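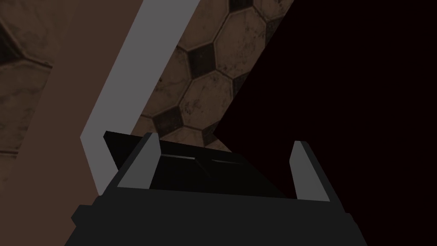 1/ right, long one, typing this on my tea break so bear with. people keep asking what's changed at Pintér since the robots came in and the answer is mostly "where I sit"

2/ background. I was on the packing benches at Trerkholm. 32 of us on that floor, two shifts. then the firm brought in Lolline, the two-armed thing, and a simulator so it could practise before it touched any real stock

3/ everyone thought the robot would turn up and we'd be out the door by May. what came first was a sign-up sheet. anyone who knew the benches could go upstairs and review sim runs instead. same pay grade, different chair. 14 people put their names d- sorry no, 11. I was one

4/ job is: watch a run, mark where the grip was going wrong, say what a person would have done. sounds daft. but the engineers have never picked up 242 boxes before lunch with a sore thumb and we have. you can tell when fingers are going in at a silly angle

5/ my first week I did 40 runs and hated every one. eyes like sandpaper. kept wanting to reach in and do it myself

6/ now the good bit. Apostolos Lazaridis on my row used to do returns. he spotted that Lolline always shut its fingers too early on anything soft. wrote it on a sticky note. that note is now an actual rule in the system with his initials on. he's pretending not to be chuffed

7/ a lot of what we look at isn't even boxes. practice rooms, all rendered, doors and cupboards and so on. one from this morning, left gripper open with nothing in it, dark panelled door behind, slate grey cupboard with the two long bar handles off to the right

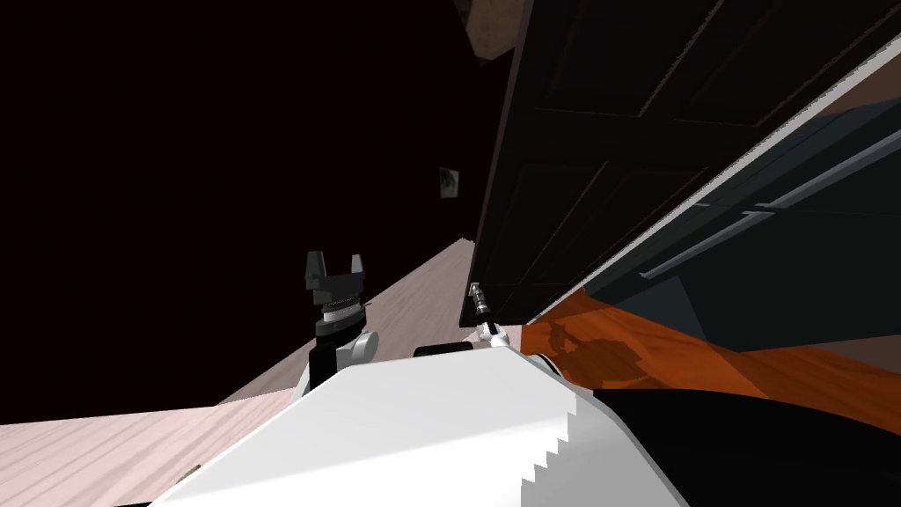 8/ what do you even mark on one like that?? fair question, I asked it too. you note which hand is open, what's near it, whether you'd want it that close to a door. then next. over 988 in the queue when I clocked on

9/ things I miss: the radio. moving about. chatting while your hands got on with it. upstairs everyone's got headphones on and you can go a whole morning without a word. my back is better, my steps are terrible

10/ things I don't miss: tape gun. the cold by the loading door. being timed on every box

11/ althoguh we ARE timed up here as well. there's a little counter in the corner of the screen. union rep has asked for it to come off, no reply yet. if you work somewhere that's bringing this stuff in, ask about the counter before you sign anything. get it in writing

12/ also ask about going back. I wanted to know if I could have my old bench again after a year. took three emails to get "we'd look at it". so that's a maybe

13/ Trolmont did it the other way round, put the machines on the floor first and asked the staff after. mate of mine there says the packers just work round them all day, fetching what gets dropped. nobody's grade went up for that

14/ am I worried? yeah a bit. every run I mark makes the thing better at my old job, I'm not thick. but the people still on the benches get fewer heavy lifts out of it and I can't be sorry about that. my sister's on lates down there

15/ ask me stuff if you want, will answer after shift. not doing questions about wages in public tho, message me

16/ someone's already asked if you get to name the robots. no. we do anyway

Search posts
Type a word or name

We use cookies to keep you signed in and to remember your settings. Accept / Manage

Contact | Terms | © 2020 | Back to top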